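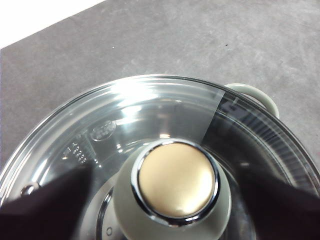 Wrist camera view — glass lid on the pot, one finger either side of the knob.

Operators wanted — teach a robot arm kitchen jobs, Ratcombe

January 6, 2022
Posted by Tamás Vida

We need people to show a robot arm how to do ordinary kitchen things. Lids on, lids off, pots moved, cups turned the right way up. You do the task, the arm follows, the recording goes to the Narken project for training. No coding. No robotics background needed, we'll show you.

Two ways of working, you'll do both:

By hand — you hold the arm near the wrist and walk it through the job. Slow, a bit tiring on the shoulders.

By remote — you sit at the Riedl desk with a hand controller and the wrist camera on a screen. Takes getting used to. Glass lids are the hard ones, glare all over the place and you have to judge depth off the knob. Most people are clumsy the first day, fine.

What we want from you
- steady hands, patience, doesn't mind doing the same lid 100 times
- over 18, can get to Ratcombe
- ok looking at a screen for longish stretches (glasses fine)
- will say when a go was bad so we can bin it. Please dont be polite about this
- left handers very welcome, we're short

Sessions are 2 hours with a break in the middle. Paid per session, £33, plus bus fare if you keep the ticket. Training session is paid the same. Runs until June, possibly longer. Do as many or as few as you like but we'd rather have people who can come back, the first few goes are mostly learning.

We keep the arm's movements, the gripper opening and the wrist video. Voices not recorded. Your hands may be in shot when you work by hand — if thats a problem say so and we'll put you on remote only.

Closed shoes, no dangling sleeves or bracelets near the arm. Stop button is by your left hand, we go through it before anything moves.

To apply — short email to Tamás, say when you're free and which hand you write with. No CV. Put "lids" in the subject or it will get lost. Replies might take a few days, theres only me doing them.

Comments

marrow_pete: Do you need to be able to cook?
Tamás Vida: No. Nothing gets heated.

Jill K: did the remote one for the last round, got a sore thumb but good fun. Is it the same controller?
Tamás Vida: New one, lighter trigger. Come back please!

oldfen: Can my daughter apply, she's 17
Tamás Vida: Sorry, 18 and up.

Contact: Joruseo, Unit 856, Ratcombe | © 2022 Joruseo | Back to top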